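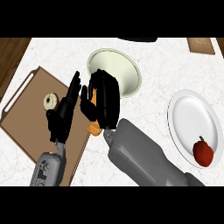
How many demos before a two-armed simulated kitchen task is worth training on?
Asked by Leonora Layug, 30/08/2020

I've been teleoperating a pair of five-digit hands in our simulated kitchen and I'm having a great time with it! The right hand picks up the orange veg, the left is meant to take it over the chopping board, and then it goes in the bowl. I've saved 286 episodes so far, with the donut and the red pepper left out on the counter as distractors. My trouble is the handover. I keep pausing just before the hands meet, and the policy has learnt to pause there too – for ever, sometimes. Do I record more, or throw some away?

Edvin Wikström
Throw some away first! Replay the lot and bin any where you hover for more than 2 seconds before the handover. I did this on a very similar task and kept only 69, and the arms stopped dithering after one night's training. Then record some 30 fresh ones, moving the donut and the plate each time. Do keep the ones where you fumble and recover, they're gold. Lovely task, by the way – handovers are my favourite.

Billov
more data always helps imo

Ginusa
Check your frame skip as well. Mine was logging idle steps twice.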